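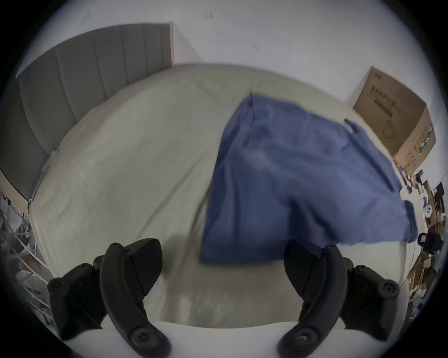
Cream-white fitted sheet on the bed.

Part 4: Setting up your Govik heated mattress pad

I do this in September, before the first cold night catches me out!

1. Strip the bed and lay the pad flat with the cord socket at the foot end. Mine has a tag reading 3326 on that corner, so I just look for the tag.

2. Pull the elastic skirt down over all four corners. Smooth it out with your palms (the wires don't like being folded, and you can feel them if you go slowly).

3. Put your fitted sheet on over the pad, then push the plug in until it clicks. It's a stiff one — keep pushing.

4. Hold the power button for 2 seconds. If the light blinks, unplug the controller and start this step again.

Caution: Never run the pad while it's bunched up or rolled. 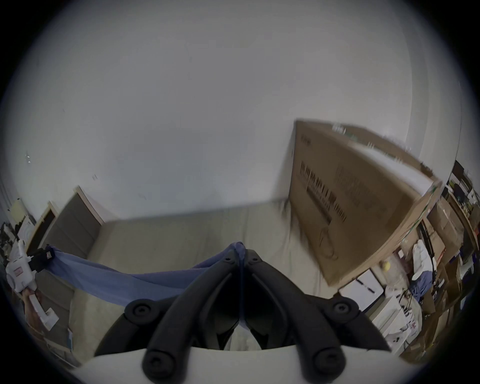
Fergal Ó Dálaigh wrote in to say that his controller blinked all Sunday until he swapped the cord ends, and could I please mention that they only look the same. Consider it mentioned, Fergal! The fatter end goes in the pad.

5. Set the timer. It goes up to 29 minutes on preheat, and I use the whole lot.

Note: For washing, take the cord off first and use the gentle cycle with cold water. I hang mine over two lines so the weight is spread out. No pins, no dryer, and don't plug it back in until it's dry right through.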